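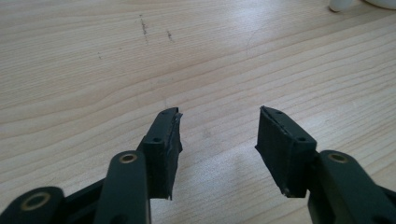

Waterborne poly over bare maple, witness lines after sanding
Finishing and Refinishing > Film finishes

lhusar_shop
Posted 4/13/21
Dining top, hard maple, 38 by 72. Sanded to 180, three coats of Valtura satin waterborne from an HVLP gun, scuffed between coats with a gray pad. After the third coat I had dust nibs, so I leveled with 500 on a hard block and went through to the coat underneath in two places. I can see the outline of both spots under a raking light. They look like contour lines on a map.

Plan was to shoot one more coat and call it finished. Will the rings telegraph through or will the new coat hide them? Shop is at 64 F, humidity in the low forties.

Aurel

tijani_j
They will show. Waterborne poly doesn't burn into itself once it has crosslinked. Each coat is a separate layer held on by scratch, so when you cut through one you get an edge, and a clear coat on top of an edge is still an edge. Lacquer or shellac would melt together and you would never see it.

Level the whole top until you are in one layer, then spray two full coats without sanding anything except the nibs.

goltton_refugee
Disagree in part. Depends on recoat time. If the third coat went on inside the window on the can, the layers are partly fused and the ring is mostly a difference in scratch pattern. I have buried plenty of those under a single wet coat. How long between coats two and three?

lhusar_shop
Overnight. Call it 14 hours.

goltton_refugee
Then tijani is right and you have witness lines. The can says two to six hours without sanding.

Anca G
The can also says the scuff is optional inside the window, and I would ignore that. I had a whole desk lid peel at a tape line last October because I trusted the window and skipped the abrasion. Scuff every coat.

tijani_j
Was that Valtura or the Avram product? The Avram conversion varnish has a hard limit on total film thickness, and peeling at tape is a common complaint when it is built too heavy.

Anca G
Avram, the waterborne one, in gloss. Four coats at 3 mils wet. Not over the limit.

lajos t.
Before anybody levels the whole top, how much film is there? Three coats at 3 mils wet and 33 percent solids is 3 mils dry if nothing was sanded off. He has scuffed twice and leveled once. He could easily be down to 2. Take that flat with a random orbit and he is in bare wood along the edges, and on maple the sanded bare spots will take the next coat lighter than the field.

If it were mine I would spray first and sand after. Two coats inside the window, let it sit five days, then level with 1000 and check under the light. The lines get deeper in the film and are less visible in satin than in gloss. Then decide.

tijani_j
Adding film on top of a defect doesn't remove the defect. He will be looking at the same rings through more plastic.

lajos t.
In satin, at seated eye height, on a table with plates on it. I have done it and the customer signed for it. You are describing a piano.

tijani_j
A customer signing for it is a separate question from whether it is visible.

fsurdu
Two things not mentioned so far.

First, satin. Flatting agent settles. If coat two came off the bottom of the can and coat three off the top, the sheen differs and any cut-through will look worse than the step alone would explain. Stir, don't shake, and strain through a fine cone.

Second, the block. A hard block on a film that thin will find every high spot in the wood. Use a foam interface pad and 600 or finer, and only knock the nibs down. If you want rubbed-out satin, go to 3000 on foam and then bring it back with a gray pad along the grain.

goltton_refugee
3000 and then gray pad is wasted work. The pad sets the scratch. Stop at 1500.

fsurdu
On oil-based, yes. On the waterborne I still see stray deep scratches through the pad pattern if I stop early. Maple shows them more than oak does.

lhusar_shop
Thanks all. Measured a cutoff that went through the same schedule and lajos is close, a bit over 2 mils. Not leveling that to one layer. I'll scuff the full top by hand, restir, and spray two coats the same afternoon.

Does anyone add retarder at this temperature? The Rarkodis one is the only brand I can get locally.

Anca G
Not at 64. You want it faster if anything. Warm the can in a bucket of water to 70 and leave the retarder out.

lajos t.
Same. And put the lamp where you can see the wet edge while you spray.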